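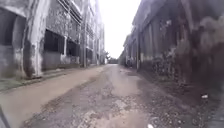 My pharmacy changed the software it uses for refills in July, and I have been trying to work out ever since who it was changed for.

The new system is called Raltumo. The letter that came with it promised I would be "more connected to my care." I have been taking the same two blood pressure pills for six years, and I used to feel connected enough. I called a number, a person picked up, I said my name, and the bag was ready the next day. Now there is an app with a heart on it, and the heart pulses while it loads.

I'll try to be fair. Refilling one prescription in the app takes less time than the call did, when it works. My sister-in-law Monique loves it. Monique Mallet has loved every app she has ever been handed, though, so I give that the weight it deserves.

My trouble started with the word "adherence." Raltumo gives you an adherence score. Mine was 71 the first week and then it dropped, and when I tapped on it to see why, I got a paragraph about how many people struggle to take their medicine on time and a suggestion to talk to someone I trust. I hadn't missed a pill. What I had done was pick up a 30-day supply on paper from my doctor while I was visiting my daughter, at a different drugstore, and Raltumo didn't know about it. As far as the app could tell I had stopped treating my blood pressure and wandered off.

I wouldn't care, except that the score goes to my doctor's office. I found this out at my last appointment, when the nurse asked me in a very gentle voice whether I was "having any difficulty staying on track." I told her what happened. She was nice about it and typed for a while. I asked whether she could fix the number and she said no, it comes in from the pharmacy side. So I asked the pharmacy, and Elsa Tuominen, the pharmacist there I've known longest, told me it gets calculated by the company and she can't touch it either. She can add a note. I asked who reads the notes and she made a face.

So there is now a number about me in my chart, it is wrong, and the two places that use it can't correct it.

I wrote to the company. I got back an answer signed Bastien Millet, Member Experience (I am a member, apparently) which thanked me for my commitment to my health journey and explained that the score is "for informational purposes." I wrote again and asked whose information. That was three weeks ago.

I did go looking for evidence that these scores help anybody. The company's site says a pilot with 296 patients showed "meaningful improvement in engagement." I read that page several times. Engagement turns out to mean opening the app. There is nothing on there about blood pressure, or hospital visits, or whether the people who opened the app a lot were the ones who would have taken their pills anyway. Further down it says 3,470 reminders were sent in the pilot. I can believe that one. I have had what feels like half that many myself, including one at 5 in the morning.

Maybe there's a proper study somewhere. If there is, I'd like to read it, and I mean that. I have an aunt who forgot her pills constantly and ended up in bad shape over it, and a buzzing phone might have done her some good. Or she might have left it in a drawer with the pills. I don't know, and my complaint is that I can't tell whether the company knows either.

A few people asked in the comments on my last post whether you can opt out. Yes, partly. At my pharmacy you have to do it at the counter, on a form, and you should ask for "score sharing" by name, since "turn off the app" only stops the reminders. Margaux Rolland commented that hers needed a second form from the doctor's office. Mine didn't. Ask for a copy of whatever you sign. I also bring my own list to every visit now, with the drug, the dose, and the date and place I filled it, written on an index card. The nurse scanned it into my chart, so the card is in there right alongside the score.

My next appointment is in three weeks. I've asked for a printout of everything the office has received from the pharmacy since the switch, and they say they can do that but they'll need to check on the fee. I'll post what I get, and what it cost me.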